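Association Lotis – atelier d'électronique et de logiciels libres
Compte rendu de la réunion technique du 8 octobre 2016

Le quorum étant atteint, la séance est ouverte à 14 h. Le compte rendu de la réunion de juin est adopté sans modification.

1. Suivi du réseau de capteurs de température

Le groupe de travail rappelle que la passerelle Sindari collecte les mesures des cuves de fermentation par liaison série et les transmet au serveur en MQTT. Depuis le passage à la version courante du micrologiciel, des messages sont perdus lorsque le serveur redémarre. L'examen des journaux montre que la file locale est limitée à 25 entrées, valeur héritée du prototype.

Il est décidé de porter cette limite à 1000 entrées et d'écrire la file sur la carte mémoire à intervalle régulier. La modification sera soumise à relecture avant intégration dans la branche principale.
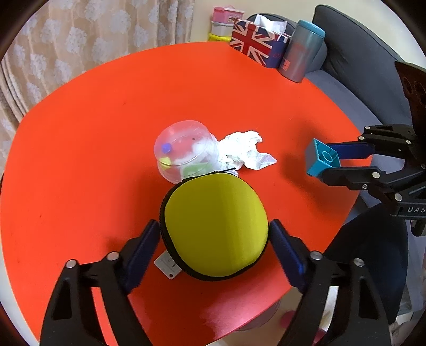
Étui jaune-vert à fermeture éclair noire, sur la table orange.

2. Choix du microcontrôleur

Deux cartes ont été comparées : la carte Kusuma, déjà employée sur les sondes, et la carte Claltix, dont la consommation en veille est plus faible. La bibliothèque 1-Wire utilisée par l'association ne compile pas sans correctif sur la seconde. Un membre demande si le portage pourrait être mutualisé avec celui de l'afficheur ; le groupe répond que les deux pilotes n'ont pas de code commun.

Mise aux voix, la proposition de conserver la carte Kusuma pour la série en cours est adoptée, avec deux abstentions. Les essais sur Claltix se poursuivent sur une seule sonde.

3. Étalonnage

Les relevés effectués dans la glace fondante font apparaître un écart constant sur trois sondes. La correction sera enregistrée dans la mémoire de chaque sonde et non plus dans la configuration du serveur, afin qu'un remplacement de passerelle n'entraîne pas la perte des valeurs. Le format retenu est un entier signé, exprimé en centièmes de degré.

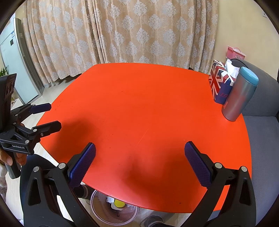 4. Matériel et budget

Le devis relatif aux circuits imprimés s'élève à 118 euros, port compris. Il est approuvé. Le remplacement de l'oscilloscope est reporté à l'exercice suivant, le solde disponible devant rester affecté aux alimentations. S'agissant du mobilier, il est relevé que le plateau orange-rouge et brillant de la grande table présente une fine rayure vers son centre ; l'achat d'un tapis antistatique est inscrit à la liste des fournitures. La demande d'étagères supplémentaires n'est pas retenue.

5. Questions diverses

La documentation de l'interface REST demeure incomplète pour les requêtes d'historique. Il est précisé que le nombre de points renvoyés est plafonné à 3000 par appel et que la pagination doit être gérée par le client. Cette règle sera ajoutée au wiki.

La séance est levée à 16 h 20.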